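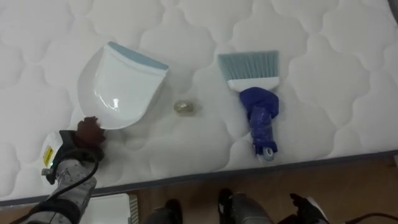 4.2 Sweeping on soft surfaces

Most household advice treats the dustpan and brush as a tool for any surface a person can reach. We doubt this. The handbooks we reviewed in Section 2 tell readers to "brush up crumbs and small litter" from beds, sofas and car seats in the same breath as kitchen tile, and none of them offers a test. The claim seems to have been copied from one book to the next, and the only printed source we could trace, a leaflet put out by Cattaneo, gives no method at all.

Figure 3. Dustpan, hand brush and a small golden-brown item on a quilted white mattress.

A dustpan depends on its lip meeting the surface. On a hard floor the gap is small and fairly even along the whole edge. A quilted mattress has raised puffs with sunken seams between them, and a straight lip can rest on the puffs while leaving the seams open underneath. An item of the kind shown in Figure 3, which is the size of a walnut and sits in a seam, has to be lifted over the next puff before it can enter the pan. Bettencourt's bench notes call this "the climb," and we keep her term.

We ran 48 sweeps on quilted covers and the same number on bare wood, with 14 adults who were given no instruction beyond "get it into the pan." On wood, 2 sweeps failed. On quilting the failures were far more common, but we are wary of making much of the gap. Several people pressed the pan down hard, which flattens the puffs and closes the seams, and others picked up the cover and tipped it. Whether tipping counts as sweeping is a matter of taste. We scored it as a failure; Conceição Bettencourt, who scored the second set, at first did not, and the two sets had to be scored again.

The brush raises a separate problem. Makers such as Lurkel and Neduvex sell soft bristles as "gentle on fabric," and we have no reason to think they harm it. Gentle bristles also bend. When they splay against a heavier item they tend to slide over the top of it, and the user then turns the brush and pushes with its side. We saw this often enough to question whether the bristles matter for items of this size. A piece of stiff card might do as well. We did not try one, and should have.

Nor can we say much about crumbs, hair or dust. Our items were all large enough to pick up with two fingers, and more than one participant asked why they could not do exactly that. It is a fair objection to the task, and to a good part of the advice that prompted it.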